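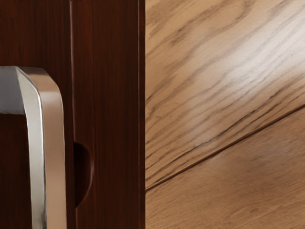
I've been going on about test records in household robotics for ages, so you can imagine how pleased I was when the new good-practice rules from the Bameck group landed in my inbox this December. They're for teams who train and test robots in simulated homes before letting them anywhere near a real one, and they start with doors. Take a dark reddish-brown panel with a silver bar handle on it and a little half-round recess further across. You and I would go for the handle without a thought. A robot's software has to be told, or has to learn, which of the two it's meant to use, and until now every team has written that down in its own way (or hasn't written it down at all!).

The rules run to 3 short parts and I read the lot over a pot of tea. The first says that every simulated door, drawer and lid must come with a plain note of what moves, which way it moves and where it's meant to be held. If a feature is only there for looks, the note has to say so. I rang Ewurabena Alhassan, who chaired the drafting, and she was cheerfully blunt about it. "We had teams arguing over results for weeks, and they were testing different doors," she told me. "Same name on the file, different hinge side. You can't compare anything like that."

The second part is the one that'll cause the grumbling. Before a team can say a robot opens a cupboard, it has to report 1,000 simulated attempts with nothing left out, and that includes the runs where the hand slipped or the software gave up. The lighting and the colours of the surfaces have to be changed between runs as well, so a robot can't get by on always seeing a pale handle against dark wood. I'm all for this. I've sat through far too many demos where we saw the one good go and the rest went in the bin.

Jurach, who make kitchen robots, tried the draft out over the summer and let me see what came back. Their arm managed 730 of the 1,000 under the new rules, on a cupboard they'd been calling solved. Blagoje Dimitrov runs testing there and didn't seem a bit embarrassed. "It's a worse number and a better test," he said. "Most of the misses were bad grips near the ends of the bar, and we'd never have gone looking for them." They've since changed how the gripper lines itself up, and they're going to run the whole thing again in the new year.

Part three covers the step from screen to kitchen. A team must do its first real trials at reduced speed, with 2 people present and a stop button in reach of both. Pull force has to be capped too - the draft had a single limit for everything, but Tomix objected that a fridge door needs far more of a tug than a wall cupboard, and the final text lets teams set a cap for each kind of door as long as they publish it. Fair enough, I think, though I'd have liked a top limit in there somewhere. Ewurabena says that's being looked at for the next version.

None of it is compulsory. Jurach and Tomix have both signed up, and Trịnh say they're still reading it. The full text is free to download from Bameck, and they're taking comments until the end of the winter. If you work with this stuff, do send them something, even if it's only a moan about the forms. I've already sent mine, and it was mostly about drawers.

Comments

pipandlever: Good to see failed runs counted at last. Does a half-open door count as a pass? Our lot have been arguing over that one since spring.

Marsh_Bot: @pipandlever It's in part two, near the end. The team has to say how far open before they start, then stick to it.

gwen_t: Two people for every first trial is going to be hard on small labs. There are only three of us and one is part time.

oldhinge: I fitted kitchens for years and half my customers couldn't find the finger pull either. I have some sympathy for the robot.

Contact the news desk | Copyright, all rights reserved | Back to top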